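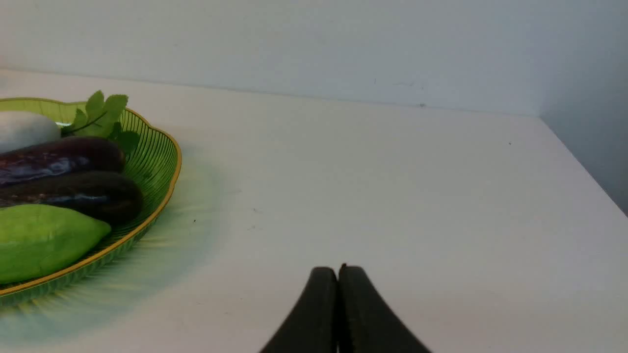

Notebook, April, bench 2 — the arm that parks and sulks

Started a bit after nine. I had hoped to spend the morning on the new placing runs and spent it on the wrist camera and the hold fault instead, so I'm writing it all down while it's fresh, and so that Brunello doesn't have to go through the same dance when he takes over the bench.

The fault, for anyone coming to this cold: the arm closes its fingers, goes to the waiting pose over the table, and then does nothing at all. No alarm, no red light on the cabinet, motors on and holding. The run program believes it is still waiting for the gripper to say "closed", and it will wait until teatime if you let it. What worries me more than the lost time is that it looks exactly like an arm that has finished. I very nearly reached across to shift the basket during the second one, and only stopped when I saw the run counter was still live. If the signal had come through just then, the arm would have set off with my sleeve in the way. I've been telling new people for years not to do that, so I was rather cross with myself — and I went and made a cup of tea before touching anything else.
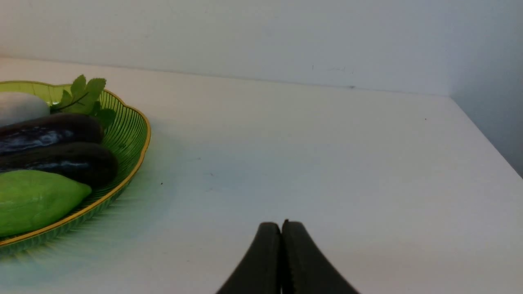 Back to it at half past ten with a clearer head. I went through the log for the whole session: 1,833 gripper commands, and 14 of them never got their answer. The first was command 565 and the next was 697, and after that they come in untidy little clumps with no pattern I can find. I tried lining them up against how far the fingers had been asked to open beforehand, then against speed, and neither told me anything.

My first thought was the Sanna gripper cable, which has been under suspicion since the winter. I wiggled it along its whole length with the arm locked off at the cabinet (key in my pocket, please do the same) and couldn't get it to drop a single message. Swapped it for the spare anyway. Another hang before eleven, so I've put the old one back and owe it an apology.
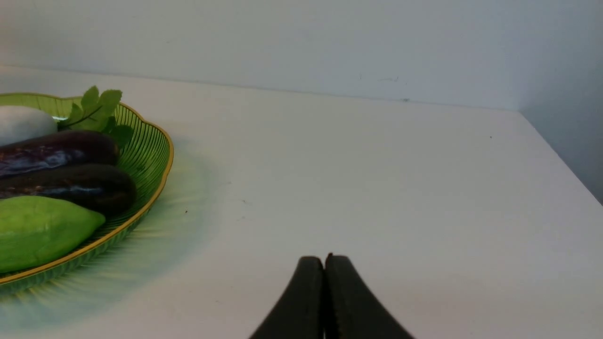 Waiting pose, fingers closed, basket to the left.

Brunello Caputo came by and asked a very good question, which was whether it ever hangs with something in the grip. I hadn't thought to split them that way. I went back through the log and all 14 are empty closes. On the vegetables the fingers stop when they feel the load, and the answer comes from the force reading. On an empty close they have to reach the end position, and if they settle a hair short of it the answer never gets sent. The pads were changed for the softer Plivetti ones last month, and I suspect they meet a touch early and squash instead of letting the fingers get all the way home. It fits, though I'm not calling it proved.
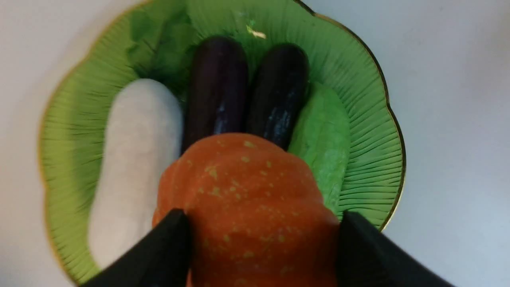 Orange squash in the grip, eggplants and the rest on the plate behind.

Changes made before lunch. The closed limit is a little looser in the Sanby settings file, old value left in as a comment. I've also put a time limit on the wait, so if the gripper doesn't answer, the run stops with a proper fault and the beacon comes on. I'm fonder of the second change than the first, to be truthful, as it will catch the next silly thing as well.

Still to do:
Measure the pads with the feeler gauges, both sides.
Ask Plavent whether the thickness they quote is with or without the glue.
Long run of empty closes, someone sitting with it the whole time.
Reprint the card on the guard door. It should say that a still arm is a live arm until the key is out, and the old one has faded so badly that you have to know what it says to read it.

Brunello has the bench from two o'clock. The key is on the hook by the cabinet and the spare cable is back in the drawer, labelled good.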